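Ticket 503 – gripper won't close all the way, then shuts with a snap
Logged by Lensa Tefera, Hundside workshop
10/3/26

Right, so this is the same hand-held gripper Hanne reported as "sticky" last week, and I'm reopening her ticket as it's got worse and it very nearly had my finger. I squeezed the trigger, the fingers came most of the way in and stopped, I squeezed a bit harder (yes, I know) and they jumped the rest of the way together. No blood, but I did yelp loudly enough for Reynaldo to come through from Parnell to see what was going on.

What I've tried so far:

Wiped both finger pads down and checked the screws behind them. All tight. No change.

Took the trigger cable off and worked the fingers by hand. Still catches, same spot, so I think we can stop blaming the cable. Sorry Czesław, I know you'd already ordered one.

Put a drop of the light oil on the pivots. Lovely and smooth for 9 squeezes, then it stuck again on the tenth. I got quite excited around the sixth, too.

Swapped the return spring for the one out of the Policarpio spares box. Made the snap worse! Put the old one back.

Hanne thinks the right arm has a bit of sideways play that the left one hasn't, and when I wiggle them I think she's right, though it's tiny. Ingeborg says the unit at Grevotstead did the same thing and it was a worn bushing, and they ran it for three weeks before anyone owned up. I'd like to not do that. I've put a tag on ours saying two hands on the body, none near the pads, and could whoever has the other key to the cupboard please stop taking the tag off.

Still to do: pull the pin on the right arm, measure the bushing, and see if we've got two new ones in stock (might as well change both sides while it's apart). Czesław, can you check before I order? Status is open, please don't close it again just because it behaved for you once.

The catch comes late in the travel, with the pads nearly touching, so at a wide opening you'd never guess there was a fault. With the pads apart like this, over the bright metal and the tray with the wooden-handled tool in it, nothing looks wrong to me. The bushings I mean are the little brass-coloured rings low down, one in the rounded top of each curved arm, and it's the right-hand one I want out first.

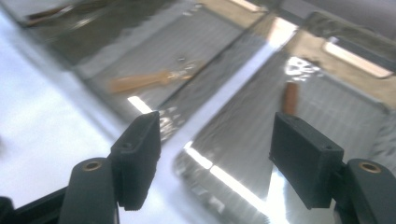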